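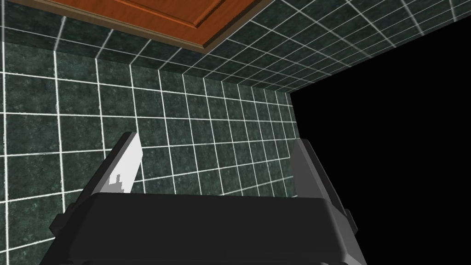 Ticket: bow door indicator stuck on amber, ferry Varine
Opened by: Abla Masri
Status: open, waiting on part

Hi Tarmo, me again. The amber light for the bow door came back this morning as we were backing out of Pelance, so I'm starting a fresh ticket (the old one from December got closed, which was a bit optimistic!). The door itself was shut and pinned, I went down and looked with a flashlight before we let go the last line. It's only the port side light on the bridge panel. Starboard is a nice steady green.

What I've tried so far: swapped the bulb with the starboard one, no change. Pulled the connector behind the panel, cleaned it, pushed it back, no change. Then I wiggled the cable at junction box 17 on the car deck and got green for the whole crossing to Kuvside – and amber again the minute we opened up to unload.

Update, after lunch. Tarmo Sakalauskas called back and had me put a meter on the port limit switch. With the door closed I should see under 6 ohms and I get 400, sometimes more if I lean on the conduit. He thinks the switch is fine inside and the gland has let salt in. I took the cover off and yes, green crud on two of the terminals. Brushed them, sprayed them, put it back together, and now I read 100. Better, still not good enough for him or for me.

Update, evening. Nassar has the switch and a new gland on the shelf and can put them on the morning truck. Until then we're doing the visual check at every departure, two people, signed in the deck log, and the captain is okay with that. Tarmo, can you send me the torque for the cover screws? The page in my manual is mostly coffee.

Leaving this open until we've done a full day of crossings on the new switch.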